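**Do supervised hours from one state count toward a clinical counselor license in another?**

I finished my master's in counseling and have been working under supervision at a community agency in Clistberg. I have 232 direct client hours logged so far. My spouse's job is moving us to Lamgate in January, which is across the state line. The board there has its own hour log and its own supervisor approval form. My present supervisor holds a full clinical license here but not there.

1. Will the 232 hours transfer, or do I start at zero?
2. Should I hold off on applying for the associate license in the new state until we have an address?
3. Does the exam have to be retaken?

I passed the exam before graduation. My program was accredited.

*posted by fullow_intern*

---

**ravnridge**

They usually transfer. Mine did. Just get your supervisor to sign everything before you leave and keep copies. I wouldn't worry about it.

---

**hourlog_lpc**

The answer above is too general. Whether the hours count depends on three items, and the receiving board checks each one separately.

*Supervisor credentials.* Most boards require that the supervisor was qualified under the rules of the state where the hours were earned, at the time they were earned. A few also want the supervisor to meet their own standard, such as a minimum number of years licensed or a supervision course. Ask the Lamgate board for the rule in writing. Staff will often give one answer by phone and another by letter, and the letter is the one you can attach to an application.

*Registration status.* If your current state requires an associate or intern registration, hours earned before the registration date are generally excluded. Compare the issue date on your registration with the first date on your log. I lost hours this way. My first two weeks at the agency fell before the issue date.

*Category of hours.* Boards define direct service differently. Group sessions may be capped, and intake calls and case notes are often indirect. If your log has only a running total, rebuild it from the agency calendar now, while you still have access. Use these columns:

- date
- client contact type (individual, group, family)
- direct minutes
- indirect minutes
- supervision minutes, individual or group
- supervisor initials

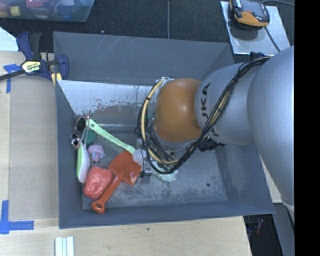 As for the order of filing, submit the associate application before the move if the board accepts an out-of-state mailing address. Many do. You can file a change of address later. Do not see clients in the new state until the registration is issued, including by video, as location is normally determined by where the client is sitting.

Exam scores are held by the testing body. You request an official score transfer, pay the fee, and it goes directly to the board. A retake is unlikely if the same exam is accepted there, but there may be a separate state law exam. Check for that.

---

**casefile_k**

Agree with the above on categories. One addition: some boards cap the hours they accept from another state. Mine took a maximum of 1,000, and at least 200 had to be completed after local registration, whatever I had brought in. At 232 you are well under a cap like that, but the second part could still apply to you.

Also get the verification form signed by the agency director as well as the supervisor. My old supervisor changed jobs and it took 3 months to reach her. The board accepted the director's signature with the payroll dates attached.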